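Updated in December. Most of what people write in about is below. If it's not here, email and put your order number in the subject line please.

## Mixed tableware sets - FAQ

**What is a mixed set, exactly?**

Bowls, mugs and plates that don't match, picked to sit well together. Some have florals, some are plain, usually one glass piece. No two boxes go out the same. If you want eight identical dinner plates, we're the wrong shop, sorry.

**Can I choose the pieces?**

Not piece by piece. You can tell us a color you want and a color you hate. Put it in the notes box at checkout. We read every one.

**Do you have matching sets at all?**

Just the Stoltadby line, plain cream, bowls and side plates only. Sells out, comes back, sells out.

**How much does it ship for?**

Flat rate inside the lower 48. Alaska and Hawaii get a quote by email before we charge anything. No overseas shipping right now.

**How long till it gets here?**

Packed within 4 business days. Slower before the holidays. Tracking goes out when the label is printed, so it may not show movement until the next evening.

**Dishwasher?**

Depends on the piece:

- Plain glazed mugs and bowls - yes, either rack
- Anything with a printed pattern - top rack, low heat
- Patterned glass - hand wash only. The pattern wears off in the machine, and we can't replace it for that
- Printed cutting boards - hand wash, dry standing up

**Microwave?**

Plain glazed pieces, fine. Patterned glass, no. Anything with a metallic rim, no. Printed florals are OK for reheating but don't run them for ten minutes straight.

**Is the printed cutting board for real cutting?**

Bread, cheese, soft fruit. A heavy knife will mark the print sooner or later. Lots of people just use it as a tray for a mug and a small bowl, which keeps it looking nice longer.

**How do I set out pieces that don't match?**

We get this one a lot. Start with the board, set it at a bit of an angle, put two things on it. Then line the rest up loosely behind, mug handles wherever your hand wants them. Leave gaps. Repeat one color at least twice, red is easy becuase so many of the florals have it. A plate with a wavy rim goes well between two plain shapes.

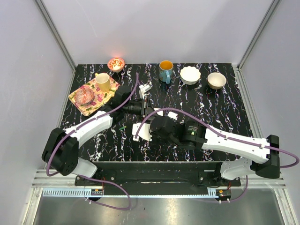
*Patterned bowls, plain mugs, a wavy-rim plate and the floral board.*

A busy tabletop is fine under all this as long as a few of the pieces are plain. If the table and every bowl are patterned, it gets to be too much. Swap a bowl for a solid one and look again.

**My mug is a different color inside. Mistake?**

No, lots of them are two-tone. Blue outside with orange inside is the one people ask about most. Meant to be like that.

**Something came broken.**

Photo of the piece, photo of the box, send both within 13 days of delivery. Don't mail the pieces back, just wrap them up and throw them out. We send a replacement in the same color family. If we're out, you get a refund for that piece.

**Tiny bumps or a pin-size dot in the glaze?**

Normal. A crack you can feel with a fingernail isn't normal, send a photo.

**My bowls stick together when I stack them.**

Put a paper napkin or a coffee filter between. Same for the glass ones so the pattern doesn't rub. Don't stack the mugs, the rims chip. Wavy plates stack fine but only with eachother.

**Tea stains?**

Baking soda, a little water, soft cloth. Leave it a few minutes, then rinse. No steel wool on anything, please.

**What's the difference between Tornach and Carbone?**

Two of our ranges. Tornach is the everyday one, thicker walls, plain colors. Carbone is thinner and has most of the florals. They mix OK. Carbone mugs hold 379 ml filled right to the brim, so figure on less for actual coffee.

**And Omow?**

Discontinued. We still have odd saucers in the back, ask.

**Can I return a set I just don't like?**

Yes, unused, whole set, original box. You pay the postage back. No partial returns on mixed sets - we can't resell half a box.

**Gift wrap?**

Brown paper and string, free, tick the box. Handwritten notes too, keep it short.

**Who do I ask for about a big order, cafe or wedding?**

Adelmo Bellini handles those. Mornings are best, before 11. Tell him how many place settings, the date you need them by, and whether mismatched is OK with everybody involved.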